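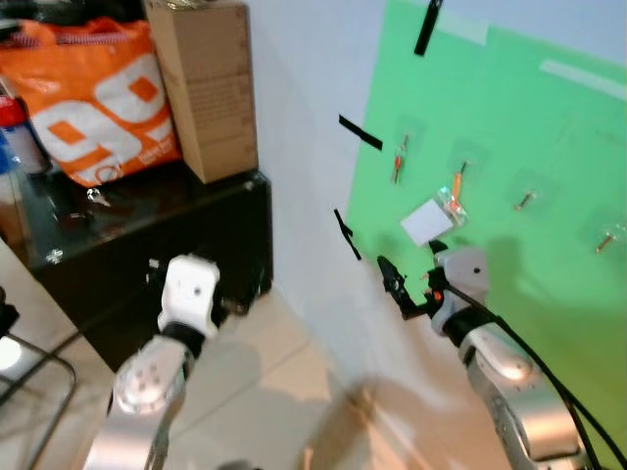 Pulling taped items off a vertical surface: what 1,219 demonstrations got us

Most of the manipulation work I read happens on a table. The object lies flat, gravity holds it in place, and the gripper comes down from above. For the past few months I have been working on the other case, where the thing you want is stuck to a wall and has to be peeled away or pulled out from under a piece of tape.

The setup is cheap. A sheet of green paper goes on the wall, and small thin items go on the paper under clear tape or plastic. Black tape marks the area. The arm reaches in from the side with a black two-fingered gripper. I kept the background as it was, because a policy that only works in front of a bare wall is no use to me.

The data

We recorded 1,219 demonstrations by teleoperation. Of those, 400 start with the gripper already close to the wall, and the rest start from a random arm pose. I did the labeling in Gevia, which is slow with long clips but lets you mark contact by hand. Contact is hard to find automatically. The wall gives almost no signal in the joint torques until you are already pushing too hard.

The method

The policy is in two parts. The first, which we call Brundix, looks at the head camera and picks a point on the edge of the clear square. The second takes over near the wall and handles the last bit of motion using the wrist angle and finger gap. I tried a single network first. It reached the right item most of the time and then stopped short of it — the paper and the wall behind it look nearly the same depth from that viewpoint.

What helped most was changing the approach direction. Coming in at a slant let one finger slide along the paper until it met the tape. Coming in straight on mostly dented the sheet.

Results

We ran 535 test trials with 6 kinds of item. The two-part policy beat the single network on all of them. The gap was biggest on thin sticks and smallest on anything with a thick handle, which the old policy could already grab.

Glare is still a problem. Clear plastic throws bright spots, and Brundix sometimes picks a reflection as the edge. Crumpled plastic is worse than flat tape. Training with the lights moved around helped a little, and I have not tried a polarizing filter yet.

Next I want to swap the green sheet for patterned paper and rerun the same trials. The Zandeo config files need cleaning up before I post them, probably in January.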